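Notes for my talk, Istdale Library evening, second half (after the tea)

Welcome back, everyone, do find a seat, and there's plenty of room at the front if you don't mind being near me.

Start with Gran's button tin. Say how I used to tip it out on the rug on rainy afternoons, and how I only understood years later that every button in it had been cut from something worn out. Pause here, people usually want to tell me about their own tins, and they should!

Then on to mending proper. My subject is patience, really, and why small jobs are so good for us. Mention Nattawut Inthanon, who taught me to darn at Ferrand and made me unpick my first sock heel four times (I was cross, then very grateful). Mention the mending circle too, which began with a handful of us in September and now has 77 names on the list.

Next slides, leave them up while I talk about hands and tables.

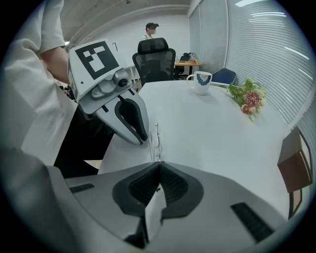
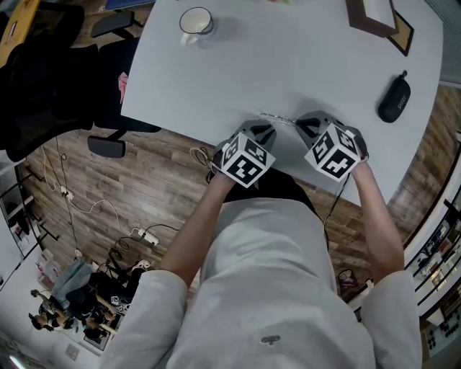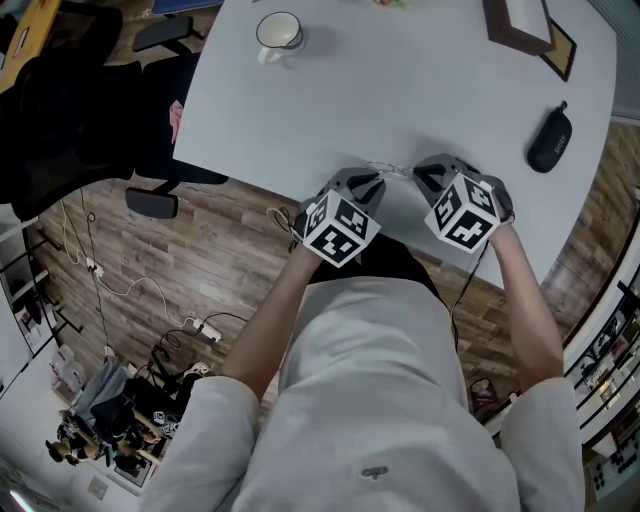
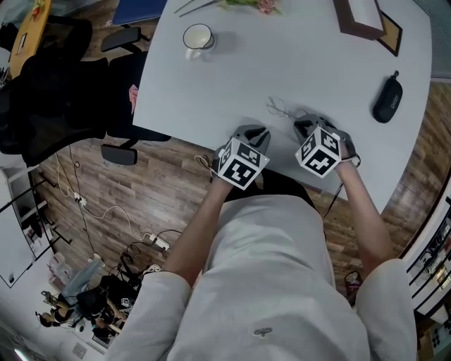

Slides 5 to 8: forearms bare in 5, 6 and 8, work at the table.

Good light, a table at the right height, sleeves pushed well up. Gaëtan Besnard always said that if your shoulders are up by your ears you've been at it too long, and I think of him every time I catch mine creeping. Get up, put the kettle on, look out of the window for a bit.

Read the passage from the Caltaseo letters, the one about the blue coat that was turned twice and then made into a cushion. Go slowly, it's lovely. Don't do the voice.

Money, briefly. We gave out 126 repair kits last year, needles, two threads and a scrap of wool felt, and nearly 277 garments came back to show us. Thank Trelis for the thread.

If there's time, the story of the zip and the wedding. If there isn't, skip straight to questions, and remember to repeat each one for those at the back.

Sign-up sheet is by the door, pens in my blue bag.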